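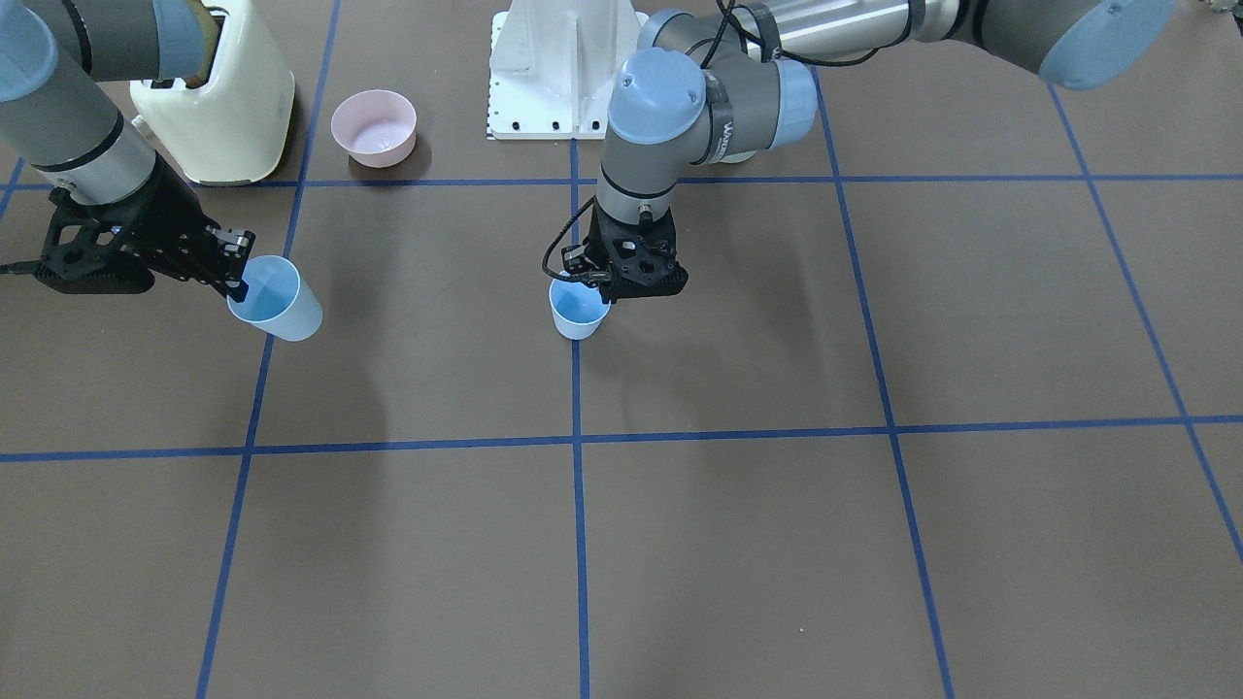 Two-arm cup cell - routine inspection, February
Site: Jidivstead workshop, bench cell 2
Hours on counter at start: 2,926
Hours at last inspection: 427 fewer, see old sheet
Marks: OK / ADJ (adjusted today) / WATCH / FAIL

1. Before going near it

E-stop, bench side - OK. Latches, needs a proper twist to release.
E-stop, door side - OK. Label peeling again, stuck back down.
Both arms drop to hold when either button is pressed - OK, tried three times each.
Speed limit set for hand checks - ADJ. Was left at 75, should be 70. Please put it back after you've been playing with it.
Floor clear, no leads across the walkway - OK now. Extension reel moved.

2. Mounts and joints

Pedestal bolts, left arm - OK. All at the paint mark.
Pedestal vents - ADJ. Dust in between the fins, brushed out. Don't use the air line, it just blows it inside.
Pedestal bolts, right arm - OK. One paint mark rubbed off, redone.
Blue joint caps, both arms - WATCH. All seated but the left elbow cap can be turned with a fingernail. Clip is tired. New one on order from Jastel, no date given.
Play at the wrist, right - OK.
Play at the wrist, left - OK. Slight, same as last time.
Noise on slow sweep - OK both. Left ticks once near full reach, has done since it was fitted.

3. Grippers

Lattice frames, cracks - OK. Look hard at the corners of the triangular cut-outs, that's where the last one went. Torch needed, black on black is hopeless otherwise.
Finger screws - ADJ. Right gripper, lower finger, quarter turn. Thread lock put on, left an hour.
Finger alignment closed - OK both. Paper strip held all the way along.
Grip on cup rim, right - WATCH. Holds but the cup sits over at a tilt. Fine for picking, not so good for stacking. Try dropping the approach height a touch before anyone blames the fingers.
Approach over upright cup, left, pointing straight down - OK. Centred by eye, checked again with the Vemon gauge.
Cups - OK. No splits at the rim. Bin any that have gone oval, dont put them back in the box.

4. Cables

Right gripper cable - WATCH. Trails off towards the left edge of the bench. Enough slack for full travel but it drags. Wants a clip higher up the arm.
Left gripper cable - ADJ. Loop hangs down by the cup rim when the gripper is low. Did two slow passes, no snag. Tie moved up one notch afterwards, recheck the loop at full wrist turn.
Cables along left arm - OK. No shiny spots, no nicks.
Plugs at the base - OK. Pushed home, locking rings tight.

5. Bench and tape

Tape lines stuck down - ADJ. Two ends lifting, pressed and trimmed.
Tape lines straight - WATCH. Lower cross line has a slight bend in it. Programme doesn't read the tape so it makes no odds to the arms, but people place cups by it. Relay next time, use the long rule.
Surface clean - OK. Wiped with a damp cloth only. The Kravchuk spray lifts the tape glue, keep it off.
Props at back of bench (pink bowl, cream appliance) - OK. Right arm passes in front of the appliance, clearance fine at slow speed. Not yet checked at full speed, so WATCH really.

6. Running check

Home both arms - OK.
Ten slow cycles, both arms, cups in the upper cells - OK. No drops.
Ten at normal speed - OK. One poor grip on the right, recoverd by itself.
Both arms reaching in together - OK. Kept apart as they should.
Motor temps after run - OK, nothing over the line on the screen.

Outstanding
- left elbow cap clip, chase Jastel
- clip for right gripper cable
- relay lower cross tape line
- full speed clearance past the appliance
- approach height, right arm, then redo the tilt check

Cell released for use, slow speed only until the cap is sorted. Sheet in the blue folder.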